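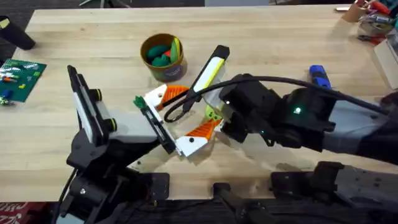
Fig. 1. Two-arm bench, cluttered-table condition.

Alletti Bench Tidy, data card
Version of 4 March 2023

Summary
Recordings of two table-mounted arms attempting small clearing and sorting chores on a wooden worktop. The set was put together at the Prultville workshop to measure how far current arm controllers get with jobs a person does without thinking: putting pens back in a cup, moving loose toy pieces into a canister, shifting hand tools to one side.

Contents
360 episodes, of which 200 are cluttered and the rest start from a sparse table. Each episode has fixed-camera video, joint positions for both arms, gripper opening and a text label for the chore. Episodes run for 100 seconds at most.

Collection
Most episodes were recorded in February under operator control. The Keltley controller was then run on the same chores without an operator. Its runs are in the folder "auto" and should not be mixed with the training split.

Scoring
An episode passes if every item named in the label is in its target place when time runs out. Dropped items may be picked up again. Knocking over a container is a fail.

Known limits
Sparse-table chores are mostly within reach of the Keltley controller. Cluttered ones are not: around 10 per cent pass. Cables and long thin tools cause most of the failures. No chore involves liquids, cloth or glass, so the set says little about kitchens or laundry.

Splits follow the Rutherford layout (train, check, held out). Joint angles are in radians.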